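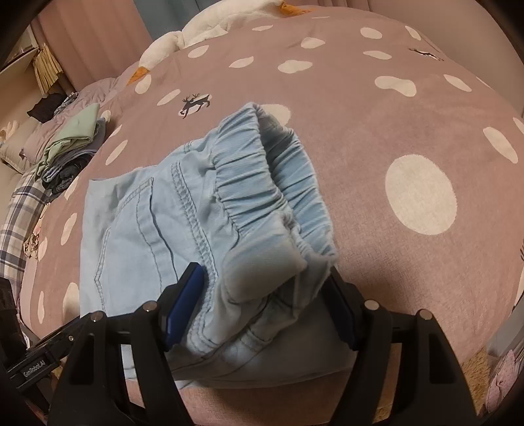
换季收衣服这件事，我从八月拖到了现在，终于动手了！起因很小：早上想找一件薄外套，结果从柜子最里面拽出来三件毛衣、一条不知道什么时候塞进去的围巾，外套还是没找到。那一刻我就下了决心，今天什么都不干，就收衣服。我的老办法是全部搬到床上，一件一件过手，床单被子都不用收，直接在上面叠。粉紫色的波点被套铺开来就是最好的工作台，浅蓝色的衣服往上一放，哪里皱、哪里打了褶看得清清楚楚，大白鹅就靠在床那头陪着我（它是全家唯一一个不用换季的）。先说第一个让我头疼的，就是这种浅蓝色的松紧腰牛仔裤，腰头是一圈密密的抽褶，一松手就自己往外卷，卷成一个筒，怎么按都不服气。

我以前叠这种裤子都是照普通牛仔裤的叠法，左右对折，再从裤脚往上折两次。硬牛仔这么叠没问题，薄的不行，松紧腰更不行。腰头有褶，厚，裤腿又薄又滑，叠出来一头鼓一头扁，放进抽屉过两天就散了。后来我在网上翻到Ingeborg Fuchs的收纳博客，她有一篇专门写松紧腰的裤子，我照着试了一个夏天，现在可以很有底气地说：好用！

做法是这样的。裤子正面朝上摊平，先别管裤腿，把腰头理好。两只手捏住腰头两侧，轻轻往外拉一下再放开，让褶子自己均匀地回去。卷边的地方用手掌压着往下捋，捋两三遍就行。然后左右对折，后口袋朝外，裆部多出来的那个小三角往里收，这时候裤子应该是一个长条。接下来从腰头开始折（重点来了！），先把腰头往裤脚的方向折下去一掌宽，再继续往下折，一直折到裤脚，最后把裤脚塞进腰头形成的那个口袋里。因为腰头有弹性，它会把整条裤子箍住，立起来都不会散。第一次成功的时候我拿着那个小方块在屋里走了一圈，很想找个人看看。

有一点要提醒，腰头不要绷得太紧，塞进去就好，别使劲勒。松紧带一整个冬天都被撑着，第二年拿出来会松。我有一条旧的灰裤子就是这么废掉的，现在只能当睡裤穿，穿着去开门收快递都要提着一边。

叠好的裤子我全部竖着放。抽屉是前年搬家时买的Wornell五斗柜，当时一眼看中它的抽屉够深，回来才发现深有深的麻烦，东西平着摞，下面的永远翻不到，一翻上面的全乱。改成竖着放以后，拉开抽屉就能看到每一条的边，浅色在左，深色在右，想穿哪条抽哪条。中间有空位的话，我会拿一个鞋盒盖子隔一下，免得剩下的往一边倒。鞋盒盖子真是好东西，请大家不要随手扔！

说到尺寸，我这个抽屉里面净宽正好60厘米，所以我买分隔盒的时候在网上比了很久。Gurow家那款可以拼接的布盒子，评论里夸的人特别多，价格286，一套里面大中小都有。我在购物车里放了好几个星期，最后还是买了，到手以后第一反应是怎么这么软，心里凉了半截。放进抽屉装上衣服，它反而撑起来了，边边角角也不会磕手。袜子和内衣放小的，T恤放中的，大的那个我拿来放泳衣和防晒衣，整个端出来就能换季，特别省事。原先我还想过买Gajdoš的木格子，442，好看是真好看，可是格子大小是固定的，我的毛衣塞不进去，只好忍痛算了。（现在偶尔还会点进去看一眼。）

然后是洗。我知道很多人是洗一遍收起来，来年拿出来再洗一遍，我以前也这样。现在改成收之前认真洗，来年拿出来挂一晚上就穿。浅色牛仔翻过来洗，扣子拉链都整理好，水温不要高，跟深色的分开。我有过惨痛教训，一条白裤子跟一件新买的藏青卫衣一起洗，出来是一种说不上来的颜色，我妈还安慰我说挺洋气的。晾的时候也翻着晾，腰头那里夹子要夹在缝线上，不要夹在褶子中间，不然干了以后会有两个很倔的小尖尖，熨都熨不平。最要紧的是干透，摸着干还不算，口袋里面的那层布也要摸一摸，口袋永远是最后干的。我一般收下来以后在床上再摊一个小时，吃个饭回来再叠。

口袋也要掏！今天掏出来的东西有：一张超市小票，字都淡没了；一颗不知道哪件衣服上的扣子；还有一根皮筋，我夏天找了它好久。扣子我统一放在一个小铁罐里，就是Flomley家装薄荷糖的那种罐子，糖吃完了舍不得丢，盖子按下去那个声音很好听。

洗和叠都说完了，再说说哪些留哪些走。我不是那种能狠心断舍离的人，看别人写一个下午清掉几大袋，我又羡慕又害怕。我的标准很宽松，就三个问题，今年夏天穿过吗？没穿过的话，是因为忘了它，还是因为看到它也不想穿？忘了的，放到抽屉最前面，再给它一次机会。看到也不想穿的，试一次，站在镜子前面走两步，弯个腰，坐下来再站起来，如果这一套动作里有哪一步让我想皱眉头，那就走。最后一个问题是，如果现在在店里看到它，还会买吗？这一问杀伤力最大，我有一件荷叶边衬衫，前两问都顺利过关，倒在了这里。

今年一共送走5件，对我来说是很大的进步了。其中一条半裙给了楼下的邻居妹妹，她试穿的时候转了好几圈，比在我身上好看多了，我一点都不心疼。剩下的我洗干净叠好，放在门口的纸袋里，下次出门顺路带去旧衣回收箱。这个纸袋一定要放在门口，放在房间里的话，过两天我就会开始往回捡，别问我怎么知道的。

收衣服的这半天我还干了一件一直想干的事，就是给抽屉做香包。做法简单得不好意思写出来：干薰衣草，一点点丁香，装进茶包袋，外面再套一个小纱袋。纱袋是以前朋友结婚的喜糖袋，攒了一小把，颜色各种都有。香包不要直接贴着浅色衣服，放在抽屉的角上就行，丁香放多了会有一股药味，我第一回手一抖，整个抽屉闻起来像中药铺，散了一个星期。今年我很克制，每包就放两三粒，味道刚刚好，拉开抽屉的时候轻轻飘上来一下，心情马上就好了。

冬天的衣服出来以后，房间的感觉也跟着变了。我这床被套买的时候就是冲着波点上的小鹿去的，当时还没到冷的时候，我已经等不及想铺上，朋友看到说你这也太早了吧。可是我就是喜欢啊！圣诞气氛这种东西我觉得可以提前享受，看见小鹿就想喝热可可，想把厚袜子全部翻出来。叠衣服叠累了就往床上一倒，旁边是还没叠的一堆，脑袋枕着大白鹅，软软的，差一点就睡着了。

收的时候我喜欢听点东西，太安静了容易发呆，一发呆就会拿着一件衣服看十分钟。今天放的是Kamil Šimek的播客，他在里面讲自己怎么修一台老缝纫机，讲得特别细，哪个螺丝拧不动，拧不动以后他又去喝了几杯咖啡。我听得津津有味，手上也没停，不知不觉裤子就全叠完了。强烈推荐这种节奏慢的节目，太好笑的不行，笑起来手里的衣服就白叠了。

有几个小地方是今年才摸索出来的，顺手记在这里，明年的我记得回来看。腰头有抽绳的裤子，收之前把绳子两头拉齐，打一个松松的结，不然绳头缩进去了要用别针一点一点往外引，非常考验脾气。有刺绣或者印花的，花的那面折在里面。针织的上衣千万别挂，肩膀会长出两个角，我那件米色的就是这样，现在穿上像个衣架。真丝的我没几件，用棉布包一下单独放，不跟牛仔放在一起，牛仔的铆钉会刮。还有浅色的裤子，叠之前对着窗户看一眼裤脚和口袋边，有污渍当场处理，放一个冬天就变成黄的了，那时候再哭也没用。

对了，去年有朋友问我为什么不用真空压缩袋。我用过！羽绒服压进去的时候是真的爽，空气一抽，一大团变成一片，看着特别有成就感。但是夏天的衣服本来就薄，压了也省不出多少地方，拿出来反而一身褶子，得不偿失。所以现在只有备用的厚被子用压缩袋，衣服一律老老实实叠。

还有上面的两个抽屉没收，一个是围巾帽子，一个是我至今不敢打开的“杂物”。围巾我打算试试卷起来放，像寿司那样，看能不能多放几条。大家要是有什么好的叠围巾的办法，请一定在下面留言告诉我，特别是那种很长很厚、两头还有流苏的，我每年都被它打败。外套倒是找到了，挂在门后面，被浴袍挡得严严实实，晚上出门买牛奶已经穿上了。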